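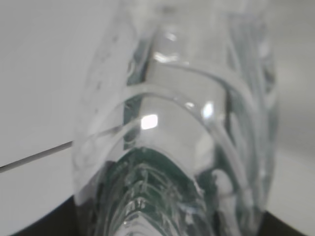
Section 4. Setting up the Kilivcombe water table

Read this section before guests arrive. Setting up takes one person. Keep the table within reach of a trash can and away from power strips.

4.1 Preparing the table

1. Wipe the tabletop with a damp cloth and let it dry.
2. Check that the table stands level. A paper cup tips easily on a slope.
3. Wash your hands before you touch any cups.

4.2 Cups

4. Take cups from the sleeve by the outside, near the base. Keep fingers out of the mouth of the cup.
5. Stand the cups upright. Stack no more than 2 together, or people will pull up the whole stack.
6. Separate stuck cups by turning the lower one gently. Do not squeeze the rim.

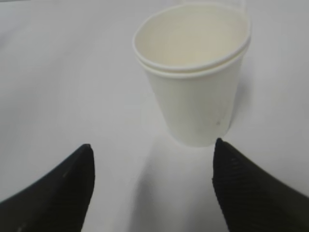
Candine wrote in after the last edition that cups stored in a humid closet stick much worse, and that leaving the sleeve open indoors overnight cured most of it. We have added this to the storage notes in Section 7.

Note: A full case holds 500 cups. Order the next one when you open the last sleeve.

4.3 Bottles

7. Hold the bottle by the shoulder when you twist off the cap. Thin plastic gives way if you grip the middle, and water comes out of the neck.
8. Look down through the neck before pouring. Throw out any bottle with bits floating in it.

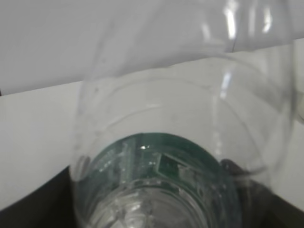
9. Pour slowly and stop well below the rim of the cup.
10. Put the open bottle back on the table, clear of the edge.

Caution: Do not refill single-use bottles from the tap.

4.4 Spacing

11. Leave a hand's width or more between the bottle and the nearest cup, so that a guest can lift one without knocking the other.

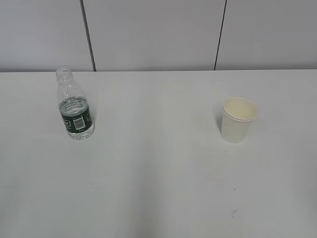

12. Turn the labels whichever way you like, but keep spare bottles under the table.
13. Wipe up spills as they happen.

Section last revised June 27, 2025.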